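Clillescombe bench - gripper trial checklist, with comments
November 2019

Trial: Stinico wide-pad fingers against the Farell set we already own
Checked by two people before any powered run. Mark OK, FAIL or OPEN.

1. Emergency stop reachable from the operator's chair. OK
Comment: Pressed it with the arm moving and with the arm idle. Both stopped it.

2. Finger screws tightened and marked with paint pen. OK
Comment: The Stinico leaflet says to check them every 1,000 cycles. I'd like to know who came up with that. Until we have our own figures, check every 100.

3. Grip pads clean and fully stuck down. OPEN
Comment: The crosshatch picks up dust. The vendor calls the pads self-cleaning. Wipe them anyway.

4. Force limit set in the controller and read back. FAIL, then OK
Comment: The value on the screen did not survive a restart. Femke Brouwer entered it again and saved it to the startup file. Read it back every time, whatever the manual says.

5. Wrist camera view clear with fingers fully open. OK
Comment: Both fingers show low in the view and the plate sits between them. Good enough for the fruit on the orange plate. I doubt it will be good enough for anything smaller.

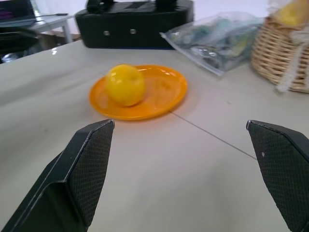 Fenna Smits, bench safety reviewer

6. Table surface. OPEN
Comment: There is a seam where two panels meet, running from near the plate toward the right finger. Slide a straightedge across it before any low approach. The top is also a bit shiny, and I want to see the camera cope with glare off the plate before I believe the detection scores.

7. Items behind the plate. OPEN
Comment: The black box stands directly behind it, with a clear plastic bag to the right and the basket beyond that. An overshoot meets the box first. Move it back or set a software wall. The cloth trim on the basket hangs down and could snag. Take it off.

8. Claimed life of 4,000 grasps without pad wear. Not accepted
Comment: Frans Wuyts asked Stinico for the test report in June and got a brochure - twice. Log our own wear.

9. Comparison run with the Farell fingers, same plate, same fruit, same speed. OPEN
Comment: No winner gets named until this is done.

Powered runs on hold until items 3, 6 and 7 are closed. Send corrections to Bart De Smet.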